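Open afternoon at Pudora, April

I went to the Pudora open afternoon wanting to know one thing: can a machine tidy up a kitchen yet? Posters in the lobby said yes. Primulik had the biggest stand, with coffee and a video of a robot folding towels, sped up 4 times if you read the small print.

The live tables were at the back behind the curtains. The chore on ours was picking up small things and passing them from one arm to the other, which any three-year-old does all day long without a power supply. Two arms, a black tabletop, one little yellow piece to deal with.
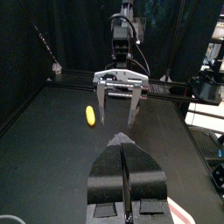

Jemal thought I was being unfair, and said a handover between two grippers is most of what clearing a table comes down to - get that right and the plates follow. Maybe. Plates are slippery and have gravy on them.

Plulari at least brought a real dish rack. Their sheet claimed around 1,000 practice runs, and the arm still needed a person beside it the whole time I watched. I asked about price and got a brochure.

Parking was free, the doors close at 4, and I washed up by hand when I got home.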